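Cornness Local Party Records Project
Progress report to the Hirnetier Fund, second reporting period
Prepared by Anong Panyasiri, project manager

Summary

Work in this period covered the membership roll, the delegate selection rules and the training of branch secretaries. The roll is complete for all but two branches. The selection rules were adopted in January after one round of amendments. Training is behind schedule and will carry over into the next period. Spending is within the approved budget and no transfer between budget lines is requested.

1. Membership roll

At the start of the grant each of the 11 branches in the Cornness district kept its own list, in formats ranging from spreadsheets to bound ledgers. The lists have been merged into a single roll holding 3,713 entries. Duplicate checking was done on name, address and year of joining. Entries that matched on two of the three fields were referred back to the branch for a decision and were not merged centrally.

The Trineck and Ivanov Street branches have not returned their referred entries. Trineck changed secretaries during the period and the outgoing secretary's papers were handed over late. Ivanov Street disputes the rule that a member who has moved out of the ward must transfer within one year. The dispute is with the district executive and is outside the scope of the grant, but it holds up the final count for that branch.

2. Delegate selection rules

The previous rules allowed a branch to send delegates in proportion to its claimed membership, with no date fixed for the count. The new rules fix the count at the close of the roll and allot one delegate for every 270 members or part of that number. A branch may appeal its allotment in writing within 5 working days of publication.

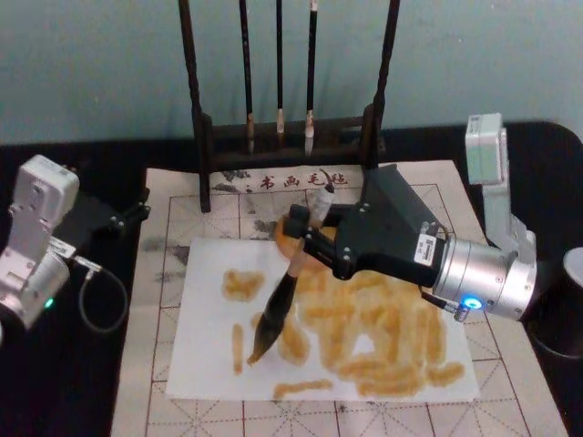

Two amendments were accepted. The first bars paid district staff from standing as delegates while in post. The second requires the returning officer to come from a branch other than the one voting. A third amendment, to reserve seats for former office holders, was defeated on a show of hands.

3. Training of branch secretaries

Ro-un Lim ran the first two sessions, on keeping the roll and on notice periods for meetings. Attendance was good at the first and poor at the second, which clashed with council canvassing. The session on handling appeals has been moved to the next period. The written guide is in second draft and still lacks the section on postal ballots.

4. Risks

The main risk is the timing of the district convention. If the executive brings it forward, allotments for Trineck and Ivanov Street would have to be made on provisional figures, and both branches could then appeal. We have asked the executive to confirm the date before the roll closes.

A smaller risk concerns access. The roll is held on one machine at the district office, and only two people have the password. A backup copy is made monthly and kept off site.

5. Next period

Close the roll and publish allotments. Hold the appeals session and repeat the session on notice periods. Issue the written guide to all branches. Submit the financial statement with the final report.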